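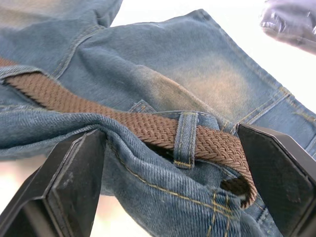
Vusumuzi Cele wrote in to say that he has left the belt in his jeans for years, that it saves him looking for it every morning, and that the denim has never minded. He would like to know why every laundry page on the internet tells him to stop.

Fair enough. I have read those pages too, and most of them copy each other. So I went through the usual advice on jeans and belts and tried to sort out what I'd stand behind from what I think is padding.

Leaving the belt in the loops

For a pair you'll wear again tomorrow, leave it in. I can't find a reason not to. The claim that a belt "stretches the loops overnight" sounds made up to me. A belt pulls a lot harder on a loop when you're sitting in a car than when the jeans are lying on a chair.

Hanging is another matter. If you hang jeans by one loop with a belt still in them, all that weight sits on a strip of cloth less than an inch wide. I've torn a loop that way. Fold them over the bar of the hanger or use a hook that takes the whole waistband.

For the wash, take it out. That one I do believe. A buckle banging around a drum is bad for the drum and bad for whatever else is in there, and a braided belt is worse than a plain one. The strands work loose, the edges go fuzzy, and a small zipper can catch in the weave and pull a strand right out.

Getting a braided belt out without wrecking it

People yank. The thick end hits a loop, stops, and they yank harder. Push the belt back through each loop from behind a few inches at a time. If it bunches up, flatten it with your thumb before it goes in. It's slower by maybe the time it takes to read this paragraph.

If the edges are already a little hairy, trim the loose fibers with nail scissors, close but never into the strand itself. I've seen advice to run a lighter along them. You'd have to be certain what the belt is made of, and most of us threw the tag away long ago. Cotton scorches. Skip it.

Belt sprays and conditioners

I bought a bottle of Sandeo braid conditioner after a reader swore by it, and used it on half of one belt and left the other half alone. After 5 weeks I couldn't tell which half was which, and neither could my sister. A damp cloth and a flat towel to dry on did the same job. If your belt is leather, ordinary leather cream is fine. Use very little of it, or it packs into the gaps in the braid and stays there looking like old soap.

How often to wash the jeans

Every answer I've seen to this was given with total confidence, and no two agree. One label in my drawer says after every 9 wears. Who is keeping track? Wash them when they smell, when there's something on them, or when the knees have gone baggy and you want them back. Inside out, cold water, zipper closed, pockets checked. The inside out part does seem to slow down the fading along the creases, though I won't promise more than that.

The freezer trick is nonsense as far as I'm concerned. I tried it. I had cold jeans that smelled the same by lunch.

Folding

The Wavard folding board costs $40 and gives you a very neat rectangle. So does a table. Lay one leg over the other, smooth the seat flat, tuck the point of the crotch seam in so the edge is straight, then fold from the hem up toward the waist. Twice for a shelf, three times for a drawer.

Belt out before folding, if you're stacking. With a belt in, the waistband makes a lump and the pile leans. With a single pair at the top of the stack it makes no difference, so do what you like.

Rolling saves space in a suitcase. In a drawer I've never gained a thing by it, and the rolls come undone when you pull one out.

Where the belts go

A loose coil in a shallow drawer is fine for a braided belt. Don't wind it tight, and don't leave the tip folded back on itself for a season, or it will keep that curl and pop out of the last loop every time you wear it. If that's already happened, dampen the tip, press it under a heavy book overnight and see. It worked on one of mine. On the other it came back within a day.

Hooks inside the closet door are better if you have the room. The Catura rack has swivel arms that swivel whether you want them to or not. I went back to plain screw hooks.

When a loop starts to go

Look at the bottom end, where the stitching is densest. It usually lets go there first, and often takes a bit of the waistband with it. A few tight stitches in heavy thread now will hold. Iron-on patches under a loop have failed on me each time I've tried one, usually in the dryer.

So, Vusumuzi, keep the belt in on weekdays if that suits you. Just take it out before the jeans go in the machine, and check the loop at the back, which takes most of the pulling.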